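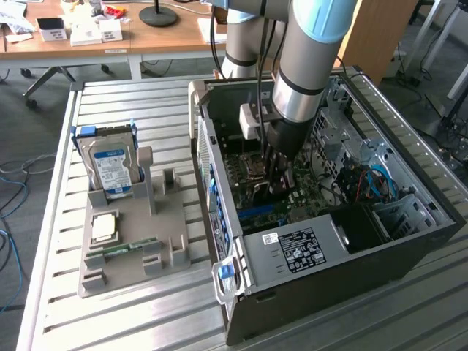
Informe de avance, proyecto Sitport
Desmontaje y montaje automatizado de ordenadores de sobremesa
Para: Zinhle Mtshali, seguimiento de la ayuda
Periodo: hasta febrero incluido
Asunto principal: jornada de puertas abiertas en el taller

Zinhle, te mando esto deprisa para que lo tengas antes de la reunión de seguimiento. Las cuentas van en hoja aparte. Lo que falta lo marco como pendiente.

1. Resumen

Jornada hecha. Vinieron 75 personas, esperábamos 50. Tres tandas por la mañana y una más por la tarde que no estaba prevista, la metimos porque quedaba gente en el pasillo. Total 4 pases de demostración. Tres completos, uno parado a medias (ver punto 3). Gasto de la jornada: 2926 euros, dentro de lo aprobado, aunque el catering se fue un poco y el transporte salió mas barato.

Hito de demostración pública: lo damos por cumplido. Si hace falta algún justificante más, dímelo.

2. Qué se enseñó

La célula, tal cual trabaja a diario. Torre tumbada sobre la mesa de perfil de aluminio, abierta, con la placa a la vista, y el brazo entrando desde arriba. A la izquierda de la torre el soporte impreso en 3D, gris, con cada pieza en su sitio: el disco de 3,5 en su caddy azul de pie en la ranura trasera, el procesador en el hueco cuadrado del centro, el módulo de RAM tumbado en la ranura larga de delante. La misma disposición en todos los pases para no recalibrar entre grupo y grupo.

Secuencia: procesador, memoria, disco. El cierre de la tapa no entra en esta fase y así se explicó al público. La parte que más interesó fue la del zócalo, con la pinza bajando sobre la placa. Normal, es donde se ve si el brazo va fino o no. También es la más lenta, y hubo quien preguntó si se había colgado. No, va despacio a propósito, la velocidad de bajada en esa zona está limitada por programa.

Asistentes: gente de mantenimiento informático, dos centros de formación profesional, Halliday (reciclaje, siguen interesados en la parte de desmontaje), Cosberg con tres personas y bastantes particulares. Dirkus confirmó y al final no vino, han pedido visita aparte.

3. Incidencias

Segundo pase parado. El módulo de RAM no asentó bien en un extremo, el control detectó fuerza fuera de margen y el brazo se retiró. Es lo que tiene que hacer. Reintentamos una vez, mismo resultado, y cerramos el pase explicando el fallo en la pantalla de control. Causa probable: una pestaña de la ranura que no había quedado abierta del todo. Ahora se comprueba a mano antes de cada ciclo. La comprobación automática con cámara sigue pendiente, está en el plan del trimestre que viene.

Aforo. La sala no da para tanta gente alrededor de la mesa. Los de la segunda fila veían poco, varias quejas en las hojas de opinión. Para otra vez, pantalla grande con la imagen de la zona de trabajo, o grupos más pequeños. Prefiero grupos más pequeños, la pantalla quita gracia.

Cables por el suelo, en el lado izquierdo de la mesa. Nos lo apuntaron desde prevención y tienen razón. Canaleta pedida, sin fecha de entrega.

Ruido: ninguna queja. El año pasado sí.

4. Preguntas que se repitieron

Si vale para cualquier torre. Ahora mismo no. Está ajustado a un modelo de caja y una placa. Cambiar de modelo supone volver a enseñar posiciones e imprimir otro soporte, una mañana de trabajo si todo va bien.

Si sirve para portátiles. No está en el alcance. Halliday insistió bastante con esto, convendría hablarlo contigo antes de contestarles por escrito.

Si conecta también los cables internos. Tampoco. Los cables SATA y los de alimentación siguen siendo cosa del técnico. Probamos con los SATA en otoño y la tasa de acierto no daba para enseñarlo en público.

Cuánto cuesta la célula. Respondimos que no hay precio, que es un prototipo. Cosberg quería una cifra y se fueron sin ella.

5. Estado de tareas

Soporte de piezas, versión actual: terminado. Las tres grapas pequeñas del borde delantero son nuevas, en la version anterior la memoria bailaba.
Rutina de procesador: terminada, falta documentarla.
Rutina de memoria: terminada con reservas, por lo dicho en el punto 3.
Rutina de disco: terminada.
Desmontaje (secuencia inversa): a medias. La extracción del disco sale, la del procesador todavía no es fiable.
Manual de operador: retrasado. El borrador lo tengo yo y no he podido ponerme.
Encuesta de la jornada: recogida, sin pasar a limpio.

6. Próximos pasos

Visita de Dirkus, fecha por cerrar. Misma demostración, grupo reducido.
Canaleta y orden del suelo antes de esa visita.
Cámara para la comprobación de pestañas: presupuesto pedido a dos proveedores, ha contestado uno.
Reunión con Halliday sobre desmontaje, si te parece bien que la tengamos sin esperar al cierre del trimestre.

7. Lo que necesitamos de vosotros

Visto bueno para mover lo que sobró de transporte a material de impresión. Es poco dinero pero cambia de partida y la última vez nos lo devolvieron.
Saber si la visita de Dirkus cuenta como actividad de difusión o va aparte.
El modelo nuevo de hoja de asistencia, el que tenemos lleva el logotipo antiguo.

Adjunto hoja de gastos y listas de firmas. Las de la tarde están sin escanear, te las paso en cuanto pueda.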